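News from the Guthrie Street Kitchen
13/12/2023

Those of you who came to the open afternoon in May will remember how many questions there were about the robot arm, and how few of them we could answer at the time. We promised to write again once there was something to tell, and the fall went by faster than any of us expected, so please forgive the wait and put the kettle on, as this is a bit of a long one.

For anyone new to these pages, Guthrie Street is the kitchen where we cook and pack the 300 lunches that go out every weekday to the Rasum day centers and to a growing list of people at home. It is a happy kitchen most mornings and a hard one on the shoulders. The worst of it has always been the small repetitive work at the counter: reaching into bowls, portioning, moving a thing from one spot to another spot an arm's length away, over and over until the trays are full. We had two people out with wrist trouble last winter, and that was when the conversation with Dralero got serious.

Dralero sells and looks after the arms, and they have been patient with us. They started by sitting in our break room and asking everyone which jobs they would be glad to give away and which ones they would fight to keep. I had expected the first list to be the long one! It was quite short. People wanted to be rid of the bowl work and the early start on cold items. They wanted to keep seasoning, tasting, anything on the stove, and the packing table, where most of the talking gets done. That list is still taped up by the coats and we have gone back to it several times when somebody had a clever idea about what else the arm could take on.

The part that surprised many of us was how much of the planning is done on a computer before anything in the real kitchen is touched. Dralero works with a program called Brelludance, which lets them build a pretend kitchen and try the arm out in it. They can drop a bowl on a pretend counter as often as they like and there is nothing to mop up. Our morning crew spent two sessions watching over the trainer's shoulder and calling out things that would bother them: where a person would want to stand, what would get knocked, what you would need to grab in a hurry while the arm was busy. Several of those remarks went straight into the plan. One of our longest-serving cooks pointed out that anyone left-handed would be forever bumping elbows with it, and the whole position was talked over again that same afternoon. 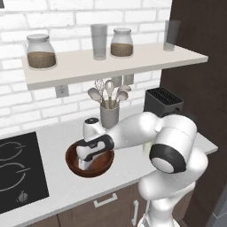 The arm reaching into a bowl on the practice counter in Brelludance.

Now to what changes for all of you, as I know that is what you scrolled down for.

Nobody's hours are being cut. That was settled in writing before we agreed to a trial, and a copy is in the blue folder in the office if you would like to read it for yourself. The early cold shift will start 30 minutes later once the arm is in place, which the parents among us have been asking for since long before robots came into it. The time saved at the counter goes to the packing table and to phone calls with our at-home customers, who have told us again and again that they would like more of a chat and less of a rush.

There will be one new duty, which we are calling arm lead for want of a prettier name. The arm lead starts it up, stays within reach of the stop button, and writes down anything odd in the logbook. It rotates weekly among those who want it and carries a little extra pay. You don't need to be good with computers. Training takes 5 hours, spread over two mornings, and lunch is on us (naturally).

We have also heard the worries, and they are fair ones. Some of you feel the counter will be lonelier, and a few wonder what comes after the bowls. I can't promise what the kitchen will look like many years from now, but I can promise that the next step, if there is one, will be talked through in the break room first, with the list in front of us.

The trial runs for 20 working days, starting after the holiday break. If you would like to be in the first group of arm leads, put your name on the sheet by the walk-in cooler before we close for the holidays, or catch me at the packing table any morning.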